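Last touched Wednesday, June 14, 2017. If you cloned this before then, pull again, the sugar column used to be wrong!

# Prasteo

So this is my milk tea log. It started as a page taped inside a cabinet door, then it was a notebook, and then the notebook got wet and I typed the whole thing up over one long weekend with a heating pad on my shoulder. Now it's a folder of plain text and one CSV, and people keep asking me for it, so it gets a README like a grown-up project.

Prasteo doesn't mean anything. It's what I typed when the computer asked me for a folder name, and it stuck.

## What's in the folder

- `cups.csv` is the main thing, one row per cup, 745 rows right now
- `pots.csv` has one row per pot of base, because I brew the tea base in a pot and then split it into cups
- `stirrers.md` is my opinions about stirrers (long, sorry)
- `toppings.md` is mostly about how long to boil things
- `shopping.txt` is a list, and it's in the order of the aisles at the Arabzadeh on Bunavton Road, so it won't make much sense if you shop anywhere else

There's also a folder called `old`. Leave it alone. It's the notebook typed up exactly as I wrote it, including a page and a half about a dentist appointment, and I only keep it so I can check myself when a row looks funny.

## How a cup gets logged

I make the pot first. My pot of base is 900 ml of water, always, even when it's only me, because the tea behaves differently in a small amount and I got tired of adjusting. Loose black tea goes in after the water has come up to a boil and I've turned it down. Lid on. Then I wander off and do dishes, and the time I come back goes in the `steep_min` column. (Yes, I come back late sometimes. I log the real number.)

Then it gets strained, the sugar goes in while it's hot, and milk goes in last. The sugar is 40 grams for the whole pot unless the row says different. I used to write the sugar per cup and then divide wrong, and that's the mistake I fixed in this version.

After that I pour out a cup, stir it, drink some, stir it again, and write down what I think. The columns:

```
pot_id, cup_id, milk, ice, topping, stirrer, color, taste, note
P112, 1, whole, y, none, stick, 3, 4, good but thin at the end
P112, 2, whole, n, pearls, stick, 3, 5, drank it too fast
P113, 1, oat, y, pearls, spoon, 2, 2, chalky??
```

`color` goes from 1 (pale, like a manila envelope) to 5 (wet cardboard). `taste` goes from 1 to 5 also, and a 5 means I'd make it for company. I don't hand out many ones. A cup has to have really offended me.

`note` is free text and I did not clean it up. Some of them say things like "see yesterday" and you won't be able to see yesterday, because I didn't always log yesterday.

## Stirrers

I thought this would be a throwaway column. I only added it because I'd run out of long spoons one week, and then I kept noticing things, and now it's probably my favorite part of the whole log!

A spoon is fine in a mug. In a tall cup with ice it clanks around and doesn't get to the bottom, and the syrupy stuff that sinks stays sunk. A straw moves the liquid but it bends when it meets a pearl. A chopstick works great and also makes the drink taste a little like last night's dinner if it's an old one, so I stopped.

What I settled on is plain thin wooden sticks, light brown, rounded off at the tip so they don't snag on anything. I lay them out on the cloth with the stars on it, the one with the plaid lines, before I start pouring, and I pick one up and look it over for splinters. Run your thumb up it too. If it catches, into the compost.
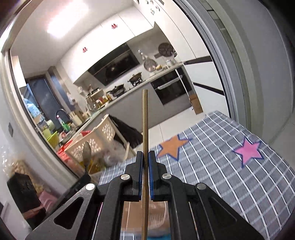 One reader wrote to me that wooden sticks are a terrible idea for milk tea, that they soak up the flavor and give you a woody sip by the end, and that a metal straw with a spoon end would fix every problem on my list. The same message asked why I hadn't simply boiled the sticks first.

Okay, fair, and I did go try it! Boiling them for a few minutes takes the sawdust smell away, and I could tell the difference in a cup with no sugar. In a sweet one I couldn't. Rows where I boiled the sticks say `stick_b` in the stirrer column, and there aren't enough of them to prove anything to anybody. I did two batches and then got lazy.

The metal straw is coming. I've ordered one twice from two different places and both times got a cocktail pick.

Something else about the sticks, and this I do feel strongly about: leave the stick in. I used to stir and then put it down on the counter, and every time I wanted to stir again I had to go find it, and it had dried sticky and picked up a crumb. If it stays in the cup, leaning on the rim, you just give it a turn whenever you think of it. The drink stays even all the way down. I compared in-the-cup against on-the-counter over a stretch of rows last September and the "thin at the end" notes pretty much went away. That's in `stirrers.md` with the row IDs if you want to check me.

## Cups

Clear ones. Please, if you're going to use my color scale, use a clear cup. I have a nice blue mug that makes everything look like a 4, and there's a run of early rows from that mug that I've marked `mug` in the notes and would throw out if I were you.

Clear plastic is what I grab most days. It's light, you can tilt it and get a look at the brown from the side as well as from the top, and you can see what has settled and what's floating. I count the drink as ready to score when it's one even brown and the little white bits have come up to the top and stopped moving around. Tip the cup toward you a little when you judge the color. Straight down from above it always reads darker, and I scored half a point too high for weeks before I figured that out.

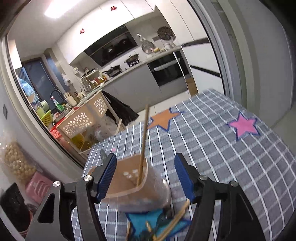
I also try to do all the scoring in the same spot, at the same time of evening, with the kitchen ceiling light on. Daylight makes everything look a shade paler. If a row was scored in daylight it says `day` in the notes, except for the really early ones, where I hadn't thought about it yet.

## Tea and milk

The tea is nearly always Clumimeck loose black, the big bag. I'm not attached to it, it's just what Arabzadeh carries. When they were out for a while I used whatever was next to it on the shelf, and those pots have `other` in the tea column. They run a little more bitter. I think I steeped them too long out of habit.

Milk is whole unless it says otherwise. I tried evaporated for a bit and it's delicious, really rich, and it also made me want a nap, so there are only a handful. Oat milk I'm still working on. I keep getting that chalky thing and I don't know if it's the milk or the sugar or me. If you've got oat milk figured out PLEASE send me your numbers.

Don't add the milk to a pot that's still boiling hard. I did that on P098 and it got a skin, and I spent longer fishing the skin out than I did making the tea.

## Toppings

Not my strong suit. Pearls are the ones I know. Cook them longer than the bag says, let them sit in the hot water with the heat off, then move them straight into syrup. They're good for one evening. The next day they're little erasers and no amount of warming them up helps.

`toppings.md` has my times. They're for my stove, which runs hot on the one burner I like.

## Things that are wrong with this data

- It's one person's mouth. I like it sweet.
- I log more when a batch comes out good. I've tried to be better about writing down the bad ones, but some evenings you pour it out and go to bed.
- The cup IDs skip. The highest one is 3091 because I once fat-fingered an extra digit and then just kept counting from there for a few days before I noticed. No rows are missing, the numbers are just silly.
- `ice` is y or n and doesn't say how much. I wish it did.
- Whenever I had a cold I kept scoring anyway, and those rows say `cold` in the note, meaning me and not the drink. I know. I should've picked a different word.

## Using it

Go ahead, whatever you like. Copy it, chop it up, make a chart. If you make a chart I'd love to see it, I've only ever made the one and it was a pie chart where every slice was the same size.

If you send me rows to add, use the same columns, tell me what your pot holds, and please say which stirrer. I'll put them in their own file so my sweet tooth doesn't get mixed up with yours.

## To do

- ice amount column
- finish the boiled stick batches
- metal straw, third try
- rename `cold`
- type up the ginger pots, which are on the back of an envelope somewhere near the toaster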